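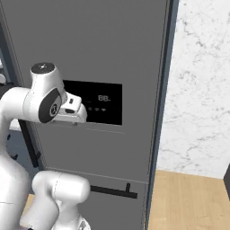

Workshop notebook, bookings and front desk, Grurnberg hostel
October 9, 2019

Group cancellations, second go

Right, so I spent the whole morning on the cancellation steps for groups again and I want to get this down before it all falls out of my head. Kwok-wai, if you're reading this at the start of your shift, the short version is: the test calendar is fine to play with, the live one is NOT, please leave it alone until Eleni has looked at it.

What I was trying to fix is the thing with split groups. A school books two dorms and a twin for the teachers, then three weeks later they drop one dorm and keep the rest. The old setup treats that as a cancellation of the whole lot plus a new booking, so it works out the penalty on everything, and then whoever is on the desk has to undo it by hand. Vasilis has been doing this with a pencil and the back of a breakfast sheet, bless him.

So I built three pretend bookings in the test calendar under the name Okafor (all for December, when we've got the ski lot in and the rules are strictest).

Okafor A: whole group cancels, plenty of notice. Came out right first time. Deposit back, admin fee off, email goes out with the correct total.

Okafor B: group drops one dorm of 12 and keeps the other. This is the one that used to go wrong and it still does, only differently! It now leaves the kept beds alone (hooray) but charges the admin fee once per bed instead of once per booking. I ran it again with the fee set to zero and the rest of the sum was perfect, so it's only the fee line that's daft.

Okafor C: same as B but they change their minds and want the dorm back the next day. I couldn't finish this one. The beds had gone back on sale, as they should, and the Jorik channel had grabbed them for a test booking I'd forgotten I'd left running. My own fault. Cleared it, will redo.

Fee line

Had a poke about. There's a setting in the rate plan called "apply per unit" and ours is ticked. I don't remember ticking it and neither does Ljubica. If I untick it, B comes out right, but then the towel hire goes to once per booking as well, so a party of 12 gets charged for a single towel. Lovely for them. I think the answer is to take towels out of the rate plan altogether and make them a desk item, same as padlocks and the left luggage. Need to ask Eleni whether that messes up her month-end.

Things Kastriot told me over lunch

He was on the desk at Sosell for two winters before he came here and they had the same trouble. What they did was give every group one named room block from the start, even when the group was tiny, so a dropped dorm was an edit to the block and never touched the cancellation rules. I quite like that. It does mean more typing at the booking end and I can already hear Vasilis groaning. Kastriot also says to put the rooming list deadline in the subject line of the email, as group leaders don't read past the first paragraph. Changed the template to do that. It looks a bit shouty but never mind.

Wording

The confirmation still says "deposit is kept" in one place and "deposit is non-returnable" in another, and a leader rang up last month convinced these were different things. I've made it "we keep the deposit" all the way through. Ljubica is going to check the German, because mine is only good for ordering cake.

Also found that booking 571 (a real one, the choir) has gone through on the old rules. I haven't touched it. They've paid, they're happy, and if they do drop beds we'll sort it by hand like before. There's a note on the booking so whoever picks up the phone doesn't promise anything odd.

Still to do

Redo Okafor C with Jorik switched off, then again with it on
Ask Eleni about towels
Try a room block the Sosell way with 2 rooms and see how long it really takes to type in
Move the balance reminder from 5 days before the due date to something longer, it's too tight if they're paying from abroad
Delete all the Okafor bookings when finished!! Last time a test group sat there for a fortnight and housekeeping made up the beds

Kwok-wai has offered to do the room block one tonight if the desk is quiet. Log-in for the test calendar is on the card in the top drawer, under the stapler.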